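Análisis de vídeo en el fútbol americano

El análisis de vídeo en el fútbol americano es el estudio sistemático de grabaciones de partidos y entrenamientos con fines tácticos, de evaluación de jugadores y de preparación del siguiente rival. Lo practican equipos de todos los niveles, desde las categorías escolares hasta las ligas profesionales. En español se usan también las expresiones «sesión de película» y «sala de vídeo», calcos del inglés film session y film room.

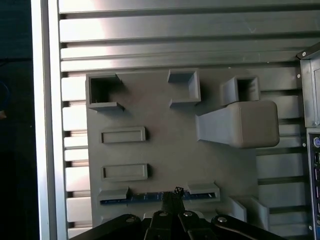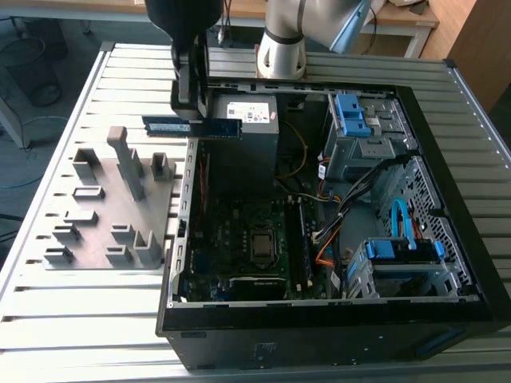 Interior de una caja de ordenador.

El trabajo comienza con el corte de la grabación en jugadas sueltas, que se ordenan por intento, distancia, posición en el campo y formación. En los equipos profesionales la tarea corresponde a un departamento propio, con servidores y personal dedicado. En los clubes aficionados suele bastar un ordenador de sobremesa de tipo torre, como el que aparece abierto y tumbado en la segunda imagen, con sus ranuras de memoria junto al zócalo del procesador. La cantidad de memoria y la velocidad del disco influyen en el tiempo que se tarda en exportar los cortes, sobre todo si se trabaja con dos ángulos sincronizados.

Historia

Los entrenadores recurrieron primero a la película de cine, que debía revelarse y montarse a mano antes de proyectarse. Las jugadas se separaban físicamente y se empalmaban en bobinas distintas para el ataque, la defensa y los equipos especiales. La cinta magnética acortó el proceso al eliminar el revelado, aunque la búsqueda de una acción concreta seguía exigiendo avanzar y rebobinar. Con el vídeo digital cada jugada pasó a ser un registro de una base de datos, accesible mediante filtros. Las tabletas y los teléfonos trasladaron después buena parte del estudio fuera de las instalaciones del equipo.

Ángulos de grabación

Se emplean dos tomas principales. La lateral se obtiene desde una posición elevada cerca de la línea media y abarca a todos los jugadores, incluidos los profundos de la defensa. La de fondo se graba desde detrás de una de las zonas de anotación, con un encuadre más cerrado, y se utiliza para estudiar el juego de las líneas, los carriles de carrera y los pasos del mariscal de campo. La señal de televisión es menos útil, ya que sigue al balón y deja fuera a menudo a los receptores abiertos y a la defensa secundaria.

Etiquetado

A cada jugada se le asigna un conjunto de datos. Los más habituales son el intento, las yardas por avanzar, la franja lateral del campo, el agrupamiento de personal, la formación, el movimiento previo al saque, el concepto de pase o carrera y el resultado. De su recuento se extraen las tendencias, por ejemplo la proporción de pases en tercer intento largo o la frecuencia con que una defensa manda presión desde el lado ancho.

La calidad del etiquetado depende de la uniformidad del vocabulario. Un mismo alineamiento puede recibir nombres distintos según el cuerpo técnico, y las bases heredadas de una etapa anterior suelen necesitar una revisión cuando cambia el coordinador.

Uso en la Liga Humley

En la Liga Humley, competición aficionada de 8 equipos, el intercambio de grabaciones es obligatorio. Cada club entrega la toma lateral completa de su último encuentro y puede añadir la de fondo si dispone de ella. Los archivos se depositan en Riltitz, un repositorio común con acceso para los entrenadores inscritos. Al cierre de la última temporada contenía alrededor de 2410 jugadas etiquetadas.

El club Marnov fue el primero de la liga en adoptar el programa Abubakari, que permite dibujar sobre la imagen y enviar listas de jugadas a cada grupo de posición. Otros seis equipos lo incorporaron más tarde. El reglamento prohíbe consultar grabaciones en la banda durante el partido, pero las autoriza en el vestuario durante el descanso.

Limitaciones

La grabación muestra la ejecución, pero no siempre la instrucción recibida. Un receptor fuera de lugar puede haber corrido mal su ruta o haber respondido a un ajuste que el mariscal de campo no vio. Por este motivo, la atribución de errores a jugadores de equipos ajenos se considera aproximada. Las muestras pequeñas plantean otro problema, frecuente en los torneos de calendario corto, donde unas pocas jugadas bastan para alterar un porcentaje.

Véase también

Coordinador ofensivo
Formaciones ofensivas
Ojeador
Libro de jugadas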